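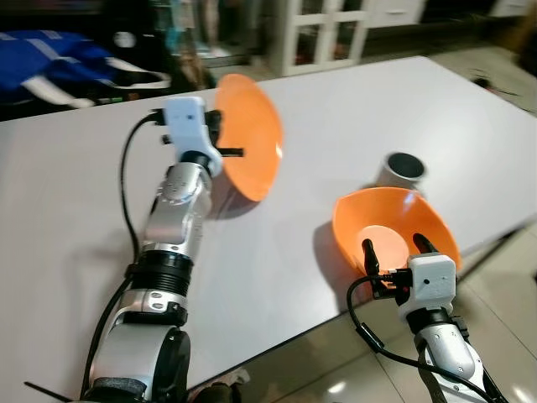

Tableware and Serving Surface Inspection – Comments Sheet
Site: Derkano serving room, Solheim building
Inspection date: 20 August 2019
Form: Plimance general checklist, part 2

Result codes: S = satisfactory, A = action required, N = not inspected. Items marked A stay open until a second inspection is entered on the same sheet.

1. Floor around the table
Code: S
Tile is glossy and shows water marks easily. Checked under side light for chips at the joints. No raised edges. Any spill is to be wiped and dried before serving continues; a wet-floor sign does not replace drying.

2. Table, stability
Code: S
Load of 80 lb applied at each corner in turn. No rocking. Feet to be rechecked if the table is moved off its present position – the floor falls slightly toward the drain.

3. Table, top surface
Code: A
Top is sound. Old adhesive residue on the underside of one long edge, left by a previous label. Remove with warm water and a plastic scraper. Do not use a metal blade.

4. Bowls, orange
Code: S
Rims checked by fingertip, full circumference, inside and outside. No nicks. Light knife scoring on the inside of one bowl, shallow, cleans out fully. Discard when scoring holds color after washing.

5. Cup, white
Code: S
Rim and base intact. Store upright or inverted on the rack. A cup lying on its side on the table is to be set upright before anything is poured nearby.

6. Plates
Code: S
Flat plates checked for warping on a level surface. Maximum permitted rock at the edge is 2 mm. All within limit. Plates are not to be stacked damp.
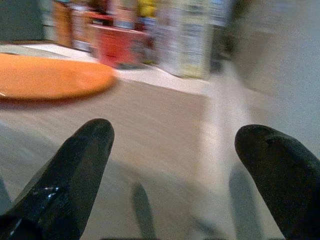

Can a plate with a hairline mark stay in use until replacements arrive?
It should come out of use the same day. A hairline mark cannot be cleaned reliably and may open under hot food. Put the plate in the rejects bin and enter it on the sheet.

7. Wiping between uses
Code: A
Cloths were clean but the spray bottle had no date on it. Diluted cleaner is good for 13 days from mixing. Write the mixing date on the bottle. Wipe in one direction, then turn the cloth.

8. Spoons
Code: S
Dark spoons are hard to check for residue. Inspect the inside of the bowl and the join with the handle under direct light. A spoon propped on a plate rim tends to slide – lay it flat in the dish or on the mat.

9. Placemats and cloth mats
Code: A
The beige woven placemat reaches slightly past the front edge of the white counter and can be caught by a sleeve. Pull back until it is fully supported. Where the woven mat overlaps the cream cloth mat, the plate must sit entirely on the woven one. Ribbed weave traps crumbs; shake out daily, wash weekly.

10. Groceries at the back of the counter
Code: A
Cardboard box and glass jar with red lid both in the back row. Placement acceptable. Opened jars need an opening date on the label. Cardboard should be kept clear of the wiping zone or moved to the shelf.
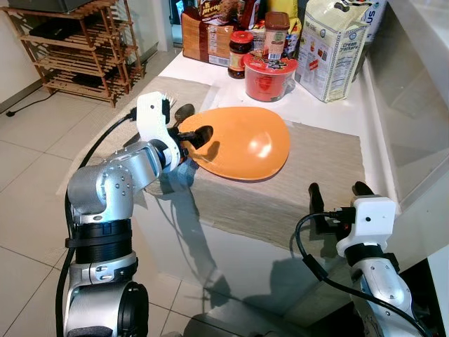 11. Counter, front edge and face
Code: S
No chips, no sharp corners. Front face to be washed along with the top.

12. Shelf above the sink
Code: N
Access blocked by delivery crates. Rated load is 200 lb according to the Clonitside fitting sheet. Not verified. To be inspected with the open items.

Open items: 3, 7, 9, 10, 12. Second inspection due in September. Items 7 and 9 can be corrected at once and should not wait for it.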